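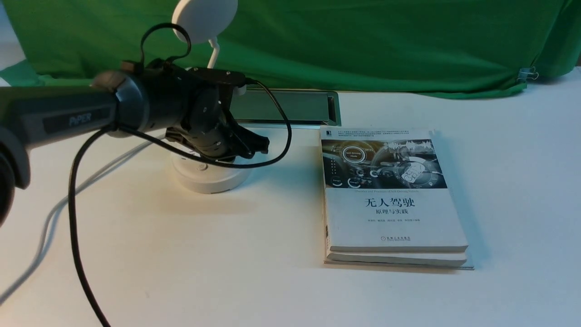

Can a machine tidy a desk for you yet? Only a fairly simple one, and only if you aren't in a hurry.

I've been asking some version of that since 1987, when I wrote my first piece for a school magazine about a robot butler that was supposedly on its way. So when Cundora opened up its Plesberg workshop for an afternoon in July, I was on the early train with a packed lunch and rather high hopes!

The firm has been working on what it calls small chores, meaning the stuff you do without thinking: switching off the lamp, squaring up the books, putting a thing back where it lives. The project goes by the name of Rana and it has been running out of two rooms above a tyre fitter's. Arm, gripper, lamp, a couple of paperbacks on a white table – it's a homely sort of test, and I liked it for that. The top book is about self-driving, with "Self Driving Mode" on the cover, and I did wonder whether anyone in the room had read it.

Cundora told us Rana had made 400 attempts at its desk chores over the spring and finished 114 of them with no help at all. I'd call that a poor evening's work from a teenager, but the team seemed quite cheerful about it, and they did point out that the winter figures were worse. Paperbacks are the trouble, apparently. Covers bend, pages fan out, and one book slides off another as soon as you nudge it. Cables are a close second (I could have told them that, having lost a whole weekend to the back of my own telly).

Shop-floor work is further along. Prasholm, the shelving people down the road, have had machines moving boxes between benches for a while now, and a supervisor I got chatting to over tea said she'd miss them if they went. But a box is a box. It's the same size every morning and it doesn't have a lead trailing off the back.

The next stage is a trial in eight homes, all within a short drive of Plesberg, starting once the autumn half-term is out of the way. Each household will pick one desk or side table and leave it in whatever state it's normally in. Mine would finish the thing off in a morning, I should think, so I haven't put my name down. Cundora says it will publish the results in the new year, failures included, and I'll be going back for those.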